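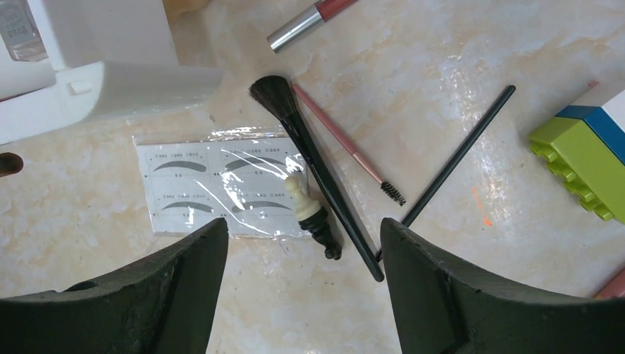
Brushes and one lip gloss on the marble, Thursday's sort.

From: Rebecca Costa
To: Fevstead makeup kit list
Subject: Re: Culling the brush drawer (again)

Remo, I read your message twice, once with coffee and once standing over my own drawer feeling judged by it. Quoting the lot for anyone who joined after June and missed the original row.

> From: Remo Bellini
> Subject: Culling the brush drawer (again)
>
> All,
>
> The dressing room at Fevstead now owns more brushes than it has
> faces. I went through the drawer after the last show and found
> things in there I am fairly sure predate the building. At least
> two were stuck to each other. I didn't try to separate them, out
> of respect.
>
> My proposal is simple. Everything comes out. Anything that sheds,
> smells, or can't be identified by a grown adult goes in the trash.
> One brush per job goes back in. If you have a personal favorite,
> take it home and love it there.
>
> I also propose that we stop storing lip products with the brushes.
> A gloss opened itself in there in June and we all know what
> happened to the good blush brush.
>
> Objections to the list, please, and not to me in the parking lot.
>
> Remo

Well, here are my objections, on the list, as instructed.

First, "one brush per job" sounds wonderful until you have to say what the jobs are. Take the big black powder brush. I use it for setting powder. Sanna group uses the same kind of brush for sweeping loose glitter off people's shoulders. I have also seen it used to clean a keyboard, and I know whose keyboard it was. That's three jobs and one brush, and under your rule I suppose we buy two more, so the cull ends with a bigger drawer than it started with.

The splayed bristles are not a reason to throw it out either. A fan-shaped head is good for powder. It puts down less, which for most of us under those lights is a kindness. If you want it to hold its shape better, wash it in lukewarm water with a drop of plain shampoo, squeeze (don't wring) and lay it flat with the head hanging over the edge of the counter. Please don't stand it up in a mug to dry. The water runs down into the base, the glue gives up, and then you get the shedding everybody blames on the brush.

Second, the pink one with the spoolie on the end. I can hear you typing "that's a mascara wand" and I would like you to stop. It's a brow brush. It has a little twisted head with tight bristles and it is for brows, combed up and out, before you put anything on them and again after. If you use it for mascara once, it is a mascara wand forever and I have to buy another one, which I have now done often enough that the woman at Pratitz greets me by name. I'd like that one put somewhere with a cap or a sleeve on it. A cut piece of drinking straw does fine.

Third, the long thin black handles. I'll give you this point. From the handle end they are all the same brush, and we have all pulled out four wrong ones with a quick change going on behind us. Isari ties colored thread around theirs – blue for eyes, red for lips, nothing for powder because you can find a powder brush in the dark. I tried nail polish dots instead at home. They chipped off by the second wash and I had red flecks in the sink for a week, so I vote thread, with a dab of clear polish over the knot.

Fourth, lip gloss. I put one out with the brushes this week while I was sorting, a rose-pink one with a silver cap, mainly to annoy you. You are right about the drawer, though. Gloss should live upright in its own cup with the cap tight. I'd go further and say no shared gloss at all. Everyone brings their own, with their name on it, or uses a disposable applicator and doesn't put it back in the tube afterward. I don't want to have the double-dipping conversation again. The last one ran to so many replies that Fevstead's mail host wrote to ask if we were all right.

What I'd suggest in place of your plan:

Do the sort on a hard surface and not on a towel. I do mine on the marble table because powder wipes straight off it and because you can see every stray bristle on something that pale. On a towel the little ones roll into the folds and you count them as lost, then find them in the dryer.

Lay everything out in the open and look at it for a minute before deciding anything. You reached into the drawer and condemned whatever came up first. Half of what you called unidentifiable was upside down.

Bend the bristles back and forth against your palm. If more than a few come away, out it goes, and I won't argue, not even for the one with my initials on it. If it only smells, wash it twice before passing sentence.

Keep two of anything that touches eyes. One will always be wet when you need it.

As for money, the kit line for the season is 858 and it has to cover sponges, remover and cotton as well. I'd like us to spend none of it replacing brushes we threw out in a mood. Somebody will mention the professional set that costs 3,000. It is very beautiful. It comes in a roll with a brass buckle. No.

I can do the washing if someone else does the thread. I'll need the drawer emptied and the drawer itself wiped out, including the back corners, where I believe the June gloss still has family. I'm happy to keep the two stuck brushes for a decent interval in case anybody wants to claim them.

Remo, if you still want a vote, then call one, but please name the brushes in it. "The weird ones" is not a category I can vote on, and I have a feeling at least one of them is mine.

Rebecca

P.S. The fan brush you said had been stolen was in your coat. You left the coat on the hook by the mirrors. I have put it back in the drawer, and I did wash it.

Fevstead makeup kit list | August 2018 archive | Contact the list owner | Back to top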